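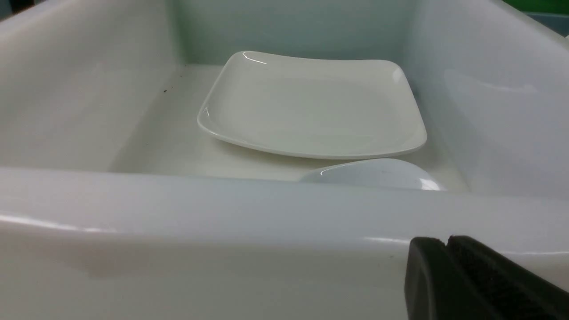 Drornel Table Clearing Set

README and data card
Version of December 16, 2019
Prepared by the Drornel group, Presov

What is in the set

Drornel is a set of 500 recorded episodes in which a robot with two arms sorts used tableware from a serving tray. The work is the same as what a person does at the return counter of a small canteen. Plates and bowls go to the white bin, soup spoons go to the teal bin, chopsticks go to the brown bin. When the tray is empty, the episode is finished.

We made the set to answer a question which visitors ask us very often: can a machine clear the table yet? Our answer is in the section "Results" and it is a mixed one. Please read also the section "Limits" before you cite any number from this file.

How the episodes were recorded

All episodes were made at one table in Presov. The arms were driven by a person through the Tunent control software, version from June, with small changes which we list in the file changes.txt. We had 4 operators. Each of them had one training day before the recorded sessions, and the training episodes are not included.

One episode contains:
the video from the head camera
the video from the wrist cameras
the joint positions of both arms
the opening of both grippers
a short text label of each step, written by the operator afterwards

The label is free text. We corrected the spelling and nothing else, so you will find "dish", "plate" and "flat dish" for the same object. If you train on the labels, please make your own table of words first. Ours is in words.txt, but it was made in one afternoon and it is not complete.

The start position of the tray was changed between the episodes. The bins were kept in the same order, left to right: white, teal, brown. 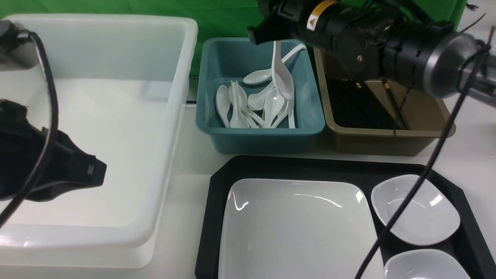
Drornel Data Card, page 4

Objects

All objects are of the cheap kind you can buy for a canteen. The plates and bowls are glazed and white, and the white bin is also white. We knew this would be difficult for the vision part, and we kept it like this on purpose. A real kitchen does not choose the color of its dishes to help a robot. In the wrist video the edge of a plate against the floor of the bin is sometimes only a thin line of light, and the highlights move when the arm moves.

The spoons are the short soup spoons with a deep bowl. The handle has a channel, and the gripper holds it well if it comes from the correct side. From the other side the spoon turns. The operators learned this in the first hour. A policy trained on the set learned it only partly.

The chopsticks are black. They are the thinnest things on the table, and a parallel gripper can close on one stick and leave the other behind. In the labels this is written as "half pair". We count a half pair as a failed pick, also when the second stick was taken later.

Results

We trained one simple policy on the set and let it work alone at the same table. Doolan, who supplied the tray and the bins, asked us to report the outcome for each type of object and we do so in results.csv. In words, it looks like this.

Plates. These were good when the plate was lying alone on the tray. The gripper takes the rim, lifts, and tilts the plate over the wall of the bin. It is slow. A person clears the same tray before the robot has put down the first plate.

Bowls. Similar to the plates, except when a bowl was standing close to the raised border of the tray. Then the finger had no place to enter, and in 27 trials the arm pushed the tray instead of lifting the bowl.

Spoons. The pick is acceptable. The release is the weak point -- the pile in the teal bin grows and the policy does not look where the next spoon can go.

Chopsticks. Not solved. We would not show this to a customer.

So, for the chore as a whole: the machine can do the big pieces with a person nearby, and it cannot yet be left alone with a full tray. We think this is worth writing down, also if it sounds less nice than a video.

One more observation, which surprised us a little. The longest pauses were not at the thin objects. They came when an object was leaning on a wall of the bin, and the policy seemed to wait for it to be somewhere else.

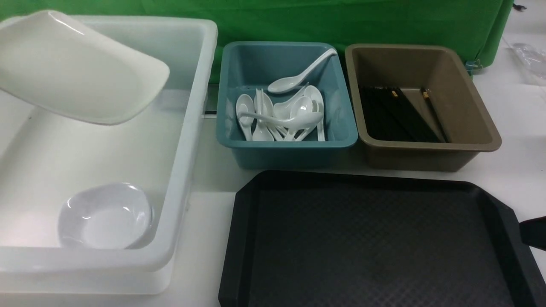 A reader of the first version wrote to us that we measure the wrong thing, that in his canteen the sorting takes almost no time and the real labor is scraping the food, stacking and wiping, and that he would be happy with a slow robot if it did these dirty parts during the night. We agree with the half of it. Drornel has no food in it, no water and no stacking. Speed is also less important at night than we wrote before, and we changed one sentence in the summary file for this reason. We still believe that a robot which cannot separate two chopsticks will not wipe a table well, but this is an opinion and the set does not prove it.

Limits

One table, one light, one type of gripper.
No glasses and no knives.
No people move in the work area during the episodes.
The cables of the arms pass in front of the objects in many head videos. We did not remove these videos.
In 9 episodes the wrist video stops before the end. They are listed in short.txt.

Suggested use

The set is suitable for learning to pick and place from demonstration, for testing detection of white objects in a white container, and for teaching. It is not suitable for a claim about kitchens in general.

Files

episodes/ one folder for each episode
labels/ step labels, same numbering
results.csv
changes.txt
words.txt
short.txt

Unpack everything into the same folder. The loader script expects the labels one level above the episodes -- if it reports an empty list, check this first.

Corrections

Please send wrong labels with the episode number and the time in seconds. We collect them and put them in the next version.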